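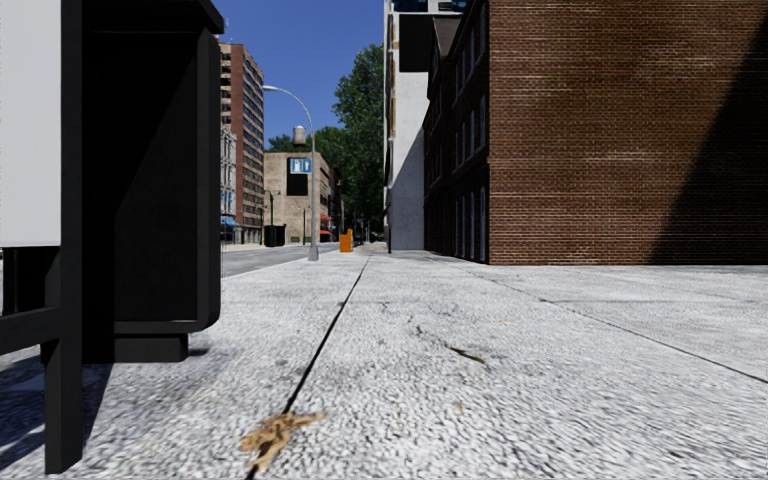

Newsstands go quietly. One week there's a guy selling gum and crossword books, the next there's a padlock, then a patch of paler concrete where the thing used to sit. Grellbridge had 33 of them once. Now 4.

I grew up on the one at Guerra Street. Baseball cards, the evening paper for my dad, a paper cup of coffee I was too young for. The man inside never turned his head all the way. You put your money on the rubber mat and he knew what you wanted. Gone now, the whole corner is a bank entrance.

Aurel Chiriac still opens at five. His stand is out past the Gollora building, on the side of the street that gets the wind, and he has been in it through two mayors he liked and several he didn't. In December he wears two coats and a blanket over his knees. Small heater by his feet. Smell of wet wool and newsprint.

"Papers, I sell maybe to the old people and to the courthouse," he says. "The rest is water. Phone chargers. Umbrellas when it rains, and when it rains I am rich."

He sells 900 bottles of water in a good summer month. Papers he would rather not talk about. The bundles used to come tied in twine and he'd cut them with a hooked knife that still hangs by the cash drawer. These days the delivery is thin enough to carry under one arm, and some mornings the truck skips him entirely. He calls the depot. Depot says it's coming. It isn't.

The rent is the other thing. The city charges $600 a month for the spot, same as it did when the sidewalk was packed with office workers, and the permit can't be sold or handed down. Chiriac has a nephew who'd take it on. Can't. When he retires the permit goes back in the drawer downtown, and the drawer has not been opened for a new operator in years.

What goes up in its place, mostly, is Drirnine. They're the outfit with the contract for street furniture – benches, bus shelters, ad panels. The city likes them becuase they pay the city. Fair enough. An ad panel doesn't need a bathroom break, doesn't complain about the drain backing up. Doesn't tell a tourist which bus to take either, and I watched Chiriac do that five times before nine in the morning. Also signed for somebody's package. Also held a set of keys, a dog leash (no dog), and an envelope marked only "Tuesday."

I asked the permits office whether the rules might change. Long pause on the phone. There's a draft, they said. It would let stands sell hot food and pass to a family member. No date on it. I asked to see it and was told to put that in writing, which I did, and am still waiting.

Other cities have tried things. Flower stands, key cutting, a repair bench for bikes. One place let a woman run a lending library out of a dead stand and the line went round the block on opening day, then it got cold and the line went home. She kept at it till spring though.

Chiriac doesn't want a library. He wants the truck to come on time and somebody to fix the streetlight, wich has been out since the fall. He has a flashlight on a string for making change.

Around ten it slows down. He eats half a sandwich standing up, wraps the other half in yesterday's sports section and puts it behind the mints. A man in a suit stops, buys a paper, folds it under his arm without looking at the front page. Regular customer. They don't say a word to each other.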